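Search this journal Enter keywords Go Advanced search

4. Community repair and the second life of household computers

4.1 Setting and method

The township of Nikville was chosen for the second stage of the study because it has no electronics retailer and only one kerbside collection each year for bulky goods. Residents who want to dispose of a computer outside that period must drive to the regional transfer station or keep the machine at home. Earlier work in larger centres has treated storage at home as a simple delay before disposal. The household survey described in Section 3 suggested a more complicated picture, in which stored machines were lent, stripped for parts, given to relatives or returned to use after a long gap.

The survey was delivered to 2166 households and completed by 1708. Respondents were asked to list every desktop computer kept on the premises, whether or not it was in use, and to give the main reason for keeping it. Follow-up interviews were conducted by Piroska Antal at the Fenadano repair workshop, which opens to the public on Tuesday evenings, and in the homes of those participants who could not travel. Interviews followed a common schedule but participants were encouraged to depart from it. All of them were offered a copy of the transcript and the chance to withdraw any part of it.

Laptops, tablets and phones were excluded. Desktop towers differ from these in ways that matter to the present argument. Their panels can usually be removed with ordinary tools, their parts are largely interchangeable between makers, and their owners tend to know at least one person who has opened one. 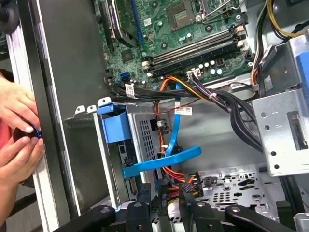 Figure 7. Desktop tower with the interior exposed, showing the motherboard, drive bays and cabling.

4.2 Reasons for keeping a machine

The most common reason given for keeping an unused computer was the material stored on it. Participants spoke of family photographs, tax records and letters, and several were unsure whether these had been copied elsewhere. One participant, referred to here as Eva, had kept her late husband's computer in a wardrobe through two changes of address. She had no plan to switch it on. "I don't need what's in it," she told the interviewer, "but I'd want to be the one to decide."

A second group kept machines for their parts. These participants were mostly older men, although the pattern was less marked among those under forty. They described memory, power supplies and fans as things that would "come in handy", and some could recall particular occasions on which they had. Quan, a retired fitter, kept a written register of parts with the date each was removed and the name of the neighbour to whom it was given. The register recorded no payments. It did record favours, including firewood and the loan of a trailer.

A third reason, reported less often in the survey but raised repeatedly in interviews, was embarrassment. Participants had paid a good deal for their computers and were reluctant to be seen putting them out with the rubbish. Bringing a machine to the workshop was regarded as more respectable, even where the owner did not expect it to be repaired.

4.3 Repair as a social occasion

It would be a mistake to measure the workshop only by the number of machines returned to service. Attendance was steady through the winter and fell away in May, when the hall heating was out of order for 4 weeks. Many of those who attended brought nothing to be repaired. They came to watch, to ask about a purchase they were considering, or to have tea with people they would not otherwise have met.

Knowledge passed between participants informally. Newcomers were generally expected to hold, sort and label parts before they were asked to remove anything, and were seldom given direct instruction. Corrections were mild and often took the form of a story about some earlier mistake. This behaviour resembles the patterns of learning reported in studies of garden clubs and volunteer fire brigades, and it has received little attention in the literature on electronic waste.

The findings have a practical bearing on collection policy. A council that counts stored computers as overdue waste is likely to overstate the quantity that residents are willing to surrender. The following section considers how collection programs might be timed and advertised with these motives in mind.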